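**Kitchen small-appliance circuit: GFCI trips with toaster and toaster oven both on**

shobha_j

Ketilsson development, Larkolthorpe, second-floor unit. One 20 A circuit feeds the whole counter run. Breaker is a Drivent combination type, GFCI receptacle is first in line. With the toaster and the toaster oven both running, the receptacle trips. The breaker at the panel stays on. Either appliance alone is fine. Started in February.
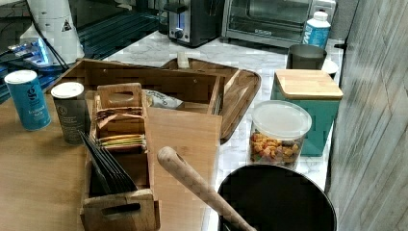 Pavithra Chettiar: Overload is the wrong suspect if the receptacle is what opens. A GFCI receptacle has no overcurrent function. It compares current out on the hot with current back on the neutral and opens on a difference of a few milliamps. Add up the nameplate watts anyway, but you are chasing leakage.

**shobha_j**

Toaster is 1000 W, oven is 1400 W. So 2400 W at 120 V, 20 A on the nose. I assumed that was the whole story.

**jayanthi.alva**

It's part of a story. 20 A on a 20 A breaker can sit there for a long time without opening, depending on the trip curve and how warm the panel is. Toast is done in a few minutes, so the breaker never gets interested. You still shouldn't run it that way. The wiring and the back-stabbed terminals see all of it.

**P_Chettiar**

Agreed on not running it that way. Separate problem from the trip, though.

Sheathed heating elements take up moisture through the end seals when they sit cold. The insulation is magnesium oxide powder and it is hygroscopic. Leakage is highest on a cold start and drops as the element dries out. Two appliances each leaking 2 or 3 mA will pass alone and trip together. The leakage adds.

**rrao_bench**

I don't buy it for the toaster. Most toasters use bare nichrome on mica and have a two-prong plug. No ground conductor, so there's very little path for leakage unless the case touches something grounded. The oven, yes, if it has a three-prong plug.

shobha_j, which plugs?

**shobha_j**

Toaster is two-prong. Oven is three-prong.

**rrao_bench**

Then the toaster contributes close to nothing and the addition argument falls over. I would look at the receptacle itself. Older units get touchy, and heat at the terminals makes it worse. At 20 A through a loose screw you get plenty of heat.

**P_Chettiar**

Fair point about the toaster, I was assuming a ground on both. I'd still measure before buying parts. What else is downstream? Everything on the load side counts. Chargers and power supplies with line filters leak a little all the time.

**shobha_j**

Two more outlets on the load side. A Vonano under-cabinet light supply is on one of them, always on.

**jayanthi.alva**

When was the light supply put in?

**shobha_j**

January. First trip was a few weeks later.

**rrao_bench**

Still says nothing about why it needs the toaster running.

**P_Chettiar**

It could. Voltage drop and switching noise from the thermostat contacts in the oven can push a marginal receptacle over. I won't claim that's it. Test order I'd use:

1. Unplug the light supply. Run both appliances, no more than 2 minutes.
2. If it trips, move the oven to a different circuit and run it alone for a full cycle from cold.
3. Breaker off, verify dead, pull the receptacle. Check for discoloration and torque the terminals to the value printed on the device.
4. Clamp meter with milliamp resolution around hot and neutral together, at the load side. An ordinary clamp that bottoms out at 100 mA is no use.

**aishwarya_m**

Skip to 3. A receptacle is cheap and a leakage clamp isn't.

**P_Chettiar**

Replacing a safety device because it operated is how people end up with a shocking toaster oven. If there's a real fault, the new one trips too and you've learned that much, I suppose.

**shobha_j**

Did step 1. Light supply unplugged, both on, tripped at 40 seconds. Did step 3 with the breaker off. Neutral screw on the load side took most of a turn, and the plastic next to it is brown.

**rrao_bench**

There's your heat. Replace it, and use the screw clamps, no push-in connections. Cut the neutral back to clean copper.

**P_Chettiar**

Replace it, yes, brown plastic settles that. I'd still do step 2 on the oven afterward.

**shobha_j**

New receptacle ordered, 20 A rated. Breaker stays off until it's in. Will post the oven result from the bathroom circuit, which has its own GFCI.

**jayanthi.alva**

Make sure nobody has a hair dryer on that one at the time.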